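Ticket 1417: Kitchen printer stops at table 3, resumes when it feels like it
Opened by: Efthymia Pappas, Stikusmont (front of house)
Assigned to: Themis Makris
Status: Resolved, pending sulking
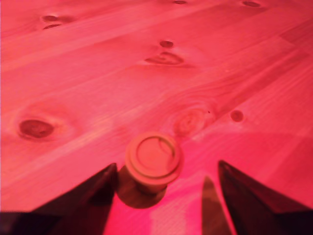

Orders sent from the handheld print fine in the kitchen until someone enters an order for table 3. Then the printer goes quiet and everything after that order piles up behind it. Ten or fifteen minutes later the whole lot comes out at once, in a paper ribbon long enough to knit with. The tables are all the same pine, knots and all, and table 3 has the same menu and the same kind of customer as the others, so please don't ask whether there is something special about table 3. I have been asked twice already.

Efthymia, 5:40 p.m.

Themis Makris: Thanks for the detail. Is there something special about table 3?

Efthymia Pappas: No.

Themis Makris: Fair enough. Please power the printer off at the wall, wait a full minute, and power it back on. Then print the self-test by holding the feed button while closing the lid. Tell me what it says next to "Buffer" and "Network."

Efthymia Pappas: Buffer: OK. Network: OK. It also printed the whole alphabet, upper and lower case, which the kitchen has pinned up over the pass. Sent a test order from table 5, printed. Table 8, printed. Table 3, silence. Thanasis says it's the cable. Thanasis always says it's the cable.

Thanasis Konstantinidis: It's the cable.

Themis Makris: Swap it with the one on the bar printer, please, so we can all move on.

Thanasis Konstantinidis: Swapped. Same thing. It could be both cables.

Themis Makris: It could not. I pulled the log from the order server. Every order for table 3 is being sent to two printers, the kitchen and one called ZALACH-UP. The system won't release the queue until both have answered or 620 seconds have gone by. Do you have a printer called ZALACH-UP?

Efthymia Pappas: We did. It was upstairs, when upstairs was open. I believe it is now in a box under the Christmas lights.

Themis Makris: And was there a table 3 upstairs?

Efthymia Pappas: I would like to withdraw my remark about there being nothing special about table 3.

Themis Makris: Noted and treasured. When the upper floor was closed its tables were deleted one by one – all except 3, which got merged with the one downstairs and kept its old routing. I've removed ZALACH-UP from the printer list and cleared the queue. Please try again from the handheld.

Efthymia Pappas: Table 3 prints. Before it did, we received a large number of old orders, including a moussaka from July. The kitchen made a start on it before I could get to them.

Themis Makris: Those were stuck in the backup queue, which holds 200 jobs. It's empty now. I've also set the timeout to something a hungry person would accept. If it stalls again, reply here with the time and the table number and leave the plug alone.

Thanasis Konstantinidis: Can I have my cable back?

Themis Makris: Yes. Closing.

Reopened by Thanasis Konstantinidis, 9:15 p.m.: Bar printer not printing.

Themis Makris: Is it plugged in?

Thanasis Konstantinidis: It is now.

Closed.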